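Home and Garden Help > Furniture > Warranties and returns

Is a surface protection plan on a new table worth paying for?

Posted by greygum_verandah
Location: inner Melbourne
Watching this thread: 2

We're replacing our dining table with a white one from Vestau, the Nodo, the big size with the six chairs. The quote came back at $3068 delivered, which was more than the price on the tag, so I asked why. The salesman had put a Stalex surface protection plan on it without asking me. Take it off and the same table and chairs are $2773.

He told me everybody gets it with white. He also told me the finish is very tough and hard to mark, and I did wonder why I'd need to insure a finish that's hard to mark. When I said so he went off to check something on the computer.

The table gets used for everything. Meals, homework, sewing, tax, grandkids most afternoons with playdough and whatever else they've dragged out of the cupboard. So it will cop it. I'm not pretending we're careful people.
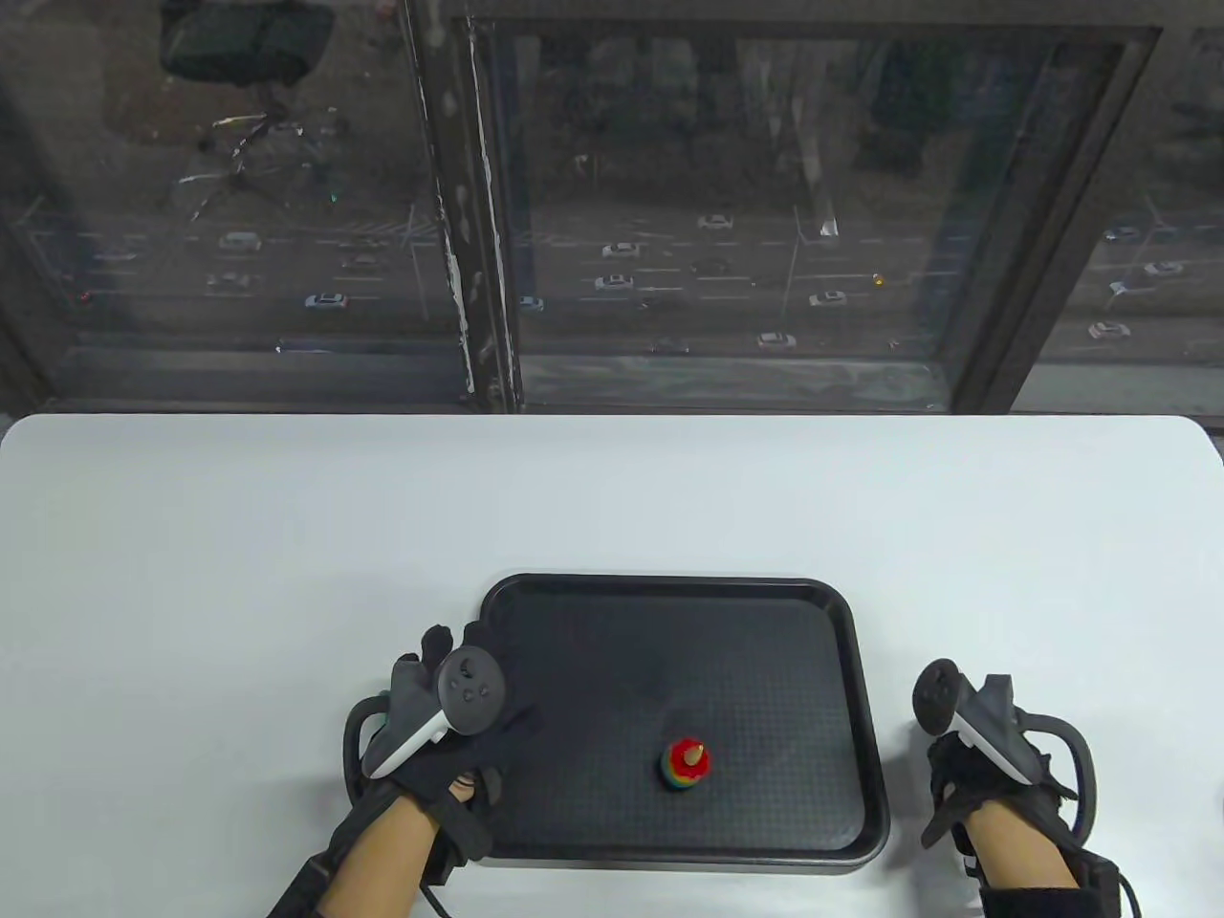

What I can't work out is what the plan does. The brochure has a lot of "peace of mind" in it and a picture of a glass of red wine on its side. It says five years' cover for "accidental staining and damage", then there's a little star, and the star goes to a web address that wants my contract number before it will show me anything. I don't have a contract number because I haven't bought it.

I've read the reviews on their own site and they're all glowing, and they all seem to have been written on the day of delivery. Not much use.

Has anybody here made a claim on one of these and been paid? I don't want to hear from anyone who bought it and "never had a problem". I never had a problem with the old table and that had no plan at all.

Also, he says the price only holds until the end of the month. They always say that, don't they?

Reply from tealeaf_and_toast

We had it on a lounge, not a table. Different colour too. Never claimed. I think it gives you a bottle of cleaner? Ours came with a bottle of cleaner and a cloth. The cloth was good, still got it. I'd get the plan if you can afford it, better safe than sorry with kids.

greygum_verandah commented:
Thanks, but that's a dear cloth.

Reply from dovetail_dubious
Marked as helpful by the poster

I worked on the floor of a furniture shop for a long while (not Vestau, and it has since closed) and we sold plans like this every day. I wouldn't buy it, but read the lot and make up your own mind, because I haven't seen the current Stalex wording and they change it.

First thing, ask for the full terms on paper before you pay. If the shop can't hand you the document you're meant to be buying, I'd leave it there. Don't accept the brochure. The brochure is the ad.

Once you've got the terms, skip to the exclusions and read those before anything else. In the ones I sold, the word doing all the work was "single". A single accidental event, reported within a few days, with a date and a cause. You knock over a glass, you ring up, fine. But most tables don't die of one glass of wine. They go dull where people's wrists sit, they get fine scratches from plates being shoved along, they go a bit yellow near the window. All of that came under wear, build-up or fading, and none of it was covered. I took a lot of phone calls from people who thought it was.

Then see what they do when they accept a claim. Ours went in this order: they posted you a cleaning kit, and if that failed they sent a technician, and if that failed they'd offer a repair, and only after all that a replacement part. Some people gave up at the kit. I don't think that was an accident but I can't prove it.

Check whether the cover ends after one claim as well. A fair few did.

As for the tough finish and the plan being sold in the same breath, you've spotted the problem yourself. Ask him to put in writing what the finish is and what it stands up to. If he says it takes a hot plate, have that on the invoice. You already have rights under consumer law if the table isn't as described or isn't of acceptable quality, and a paid plan shouldn't be selling those back to you. It won't help when one of the kids goes at it with a fork, mind you.

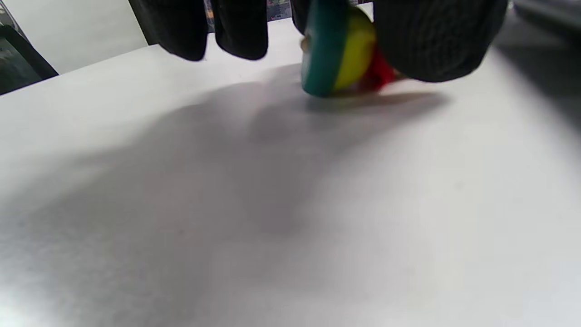 Would the plan cover texta and playdough marks if they were left for a week before anyone noticed?

Going by the plans I sold, almost certainly refused. They wanted stains reported within a few days of the accident, and you'd have to say when it happened. Playdough colour usually comes off with warm water and a bit of dish soap anyway. For texta, test a dab of methylated spirits underneath the table before you go near the top, as some finishes go cloudy.

On the price running out at the end of the month, ring the week after and ask again. I'd be surprised if it had gone up. And keep the money you'd have spent on the plan. It goes a fair way towards getting a top resprayed if it comes to that, depending on the finish.

Reply from lowtide_ledger

Slightly different view. My sister had a plan on a table from Çınar and they did pay, for a burn from an iron. It took months and a lot of photos and they wanted the original receipt, which had faded to nothing because it was on that shiny paper. She only got there because the bank statement was accepted in the end. They replaced the top and the new one doesn't quite match the legs.

So it can work. Whether I'd call it good value is another thing, and Çınar used a different company, so it may tell you nothing about Stalex.

Two things I'd check that haven't come up. Does it cover the chairs or only the table? Hers was the table only and she'd assumed the set. And is there a cooling-off period? If there is, you can think it over at home without him standing there. If he says there is, get the number of days from the paperwork and not from him.

Also, check your contents insurance. Some policies have accidental damage you can add on, and you might have it already. Mine has an excess so high it would be useless for a table, but yours may be better.

greygum_verandah commented:
Went back in this morning and asked for the full terms. He offered to email them. It's now after 4 pm and nothing has arrived. I rang and said take the plan off, and he took it off without much of an argument. I've asked about the finish in writing too and he's "following that up with Vestau head office". I'm not paying the deposit until he does.

dovetail_dubious commented:
Good. Check the new invoice line by line. We used to have a delivery "handling" fee that would turn up once the plan came off.

greygum_verandah commented:
There's one on it. Thirty dollars. Ringing them again now.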